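Working Rules for a Two-Arm Bench, Second Edition

Posted August 19, 2023

The first edition of these rules has been in use since February and has been amended by hand so many times that a clean copy is overdue. I am publishing it on this blog as before, with the reasoning where the reasoning was disputed. The task throughout is small laundry: socks and similar pieces, a hanger with clips, two arms.

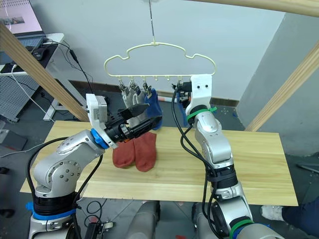 Scope

The rules apply to any session in which the arms are powered, whether or not an episode is being recorded. They do not replace the risk assessment for the room or the manufacturer's manual. Where this text and the manual disagree, follow the manual and write to me.

Before power is applied

One person is named as operator and one as observer. The names go in the log before the first movement. The same person may not hold both roles, even for a short test.

The observer keeps the stop button within reach and has no other task. Zinash Kassa asked whether the observer may also write the log. The answer is no. Entries are made between episodes by the operator.

Cables are checked by hand along the full length of each arm. Any loop that could catch on a gripper, a beam or the hanger wire is secured before the session begins. Colored ties may be used for this purpose, but they must not cover a joint marking.

Standing near the arms

The first edition said that people should "keep clear," and this was read in many different ways. The new wording is as follows. No part of the body crosses the edge of the board while the arms are enabled. A person may stand beside the base of an arm only if the operator has been told and has answered aloud. Closed shoes are required – this includes visitors.

Garments and hanger

Each episode begins with the garments listed in the log by type and color. Pieces that start on the board are recorded separately from pieces already on the hanger. Keegan Whitelaw has pointed out that a pair is often split between the two, and the log sheet now has a column for that case.

A clip is counted as closed when the garment stays in place for six seconds after release. Pulling on the garment to check is not permitted, as it changes the result.

Force and speed

During routine sessions the grip force setting stays at or below 93 percent of the approved limit for the task. The value of 100 percent is reserved for calibration, with the board cleared. I originally proposed a lower figure. Nithin Poduval argued that some clips would then not open fully, and his trials on the Tikura fixture persuaded me.

Records

All episodes are kept, including those that fail. A dropped sock is a valid result and is marked as such. Deleting a failed episode requires a written note and a second signature. A batch is closed at 100 episodes and is not reopened afterward.

Open points

Two matters are still undecided. The first is whether a laptop used for monitoring may also be used to start an episode. The second is how often the clips should be replaced. Fletcher Rewi is preparing a note on the latter, and comments may be left under this post until he has finished it.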